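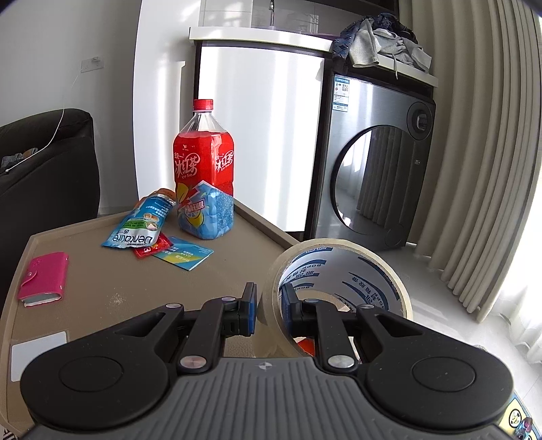 Vol. 6, No. 2

From: Kenta Arai
To: Trulden gripper maintenance list
Date: 21 August 2021
Subject: Re: Hand-held unit, jaws closing off center on thin walls

Ryota Sakai wrote:

> After the February pad change our Trulden hand-held closes off center. On a box or a bottle I can't see it. On anything with a thin wall, where one finger goes inside and the other stays outside, the inside finger touches first and drags the part over before the outer one arrives. The Brunthorpe notes say to re-zero the width reading and carry on. I did that twice. The reading is now correct at full close and the drag is the same as before.
>
> Is this the linkage or the pads? I would like to avoid opening the housing if I can. Unit is 2712.

Ryota,

Re-zeroing won't touch this. The width reading tells you the total opening and says nothing about where the middle is. You can have a perfect zero with both fingertips shifted to one side.

Check the pads first. The Tanabe replacement sheet comes in two thicknesses and the bags look alike. If one finger got the thick one, the closing line moves by half the difference. Measure both with calipers at the top and bottom edge of the pad, with the jaws open. Don't measure with the jaws pressed together, the pads compress and you will get whatever number you were hoping for.

If the pads match, go to the linkage:

1. Take the unit off its cable and lay it flat, ribs up.
2. Hold the housing and push each arm sideways by hand. Any play should feel the same left and right.
3. Look at the large pins at the lower ends of the two linkage bars. If one stands prouder than the other, it has walked. Press it back with a flat block – no hammer, the housing cracks near the top edge.
4. Do the same for the small pins at the arm tips and at the upper ends of the bars.
5. Open and close through the full stroke by hand. A click near the end of travel is nearly always a small pin.

On 2874, which we use here, it was a small pin at the upper end of one bar. Pad thickness was fine. I replaced the pin and put one drop of light oil on the other side as well. The old one had a flat worn on it that I could feel with a fingernail.

For the test piece I use a big roll of packing tape, standing on its edge on the tray, open side toward me. One finger inside the core, one outside, as in the picture at the top. Close slowly. Both pads should meet the wall together and the roll should stay put. If it creeps toward you or leans, you still have an offset. A full roll is better than a used one because the weight keeps it honest.

Wipe the blue pads with a dry cloth before testing. Tape leaves adhesive on them and a sticky pad hides a small offset.

One question back: did you move the fingertip blocks when you changed the pads? The Drevelico screws let the block sit slightly rotated, and then only one edge of the pad makes contact. Send the four caliper numbers and I can tell you which it is.

Kenta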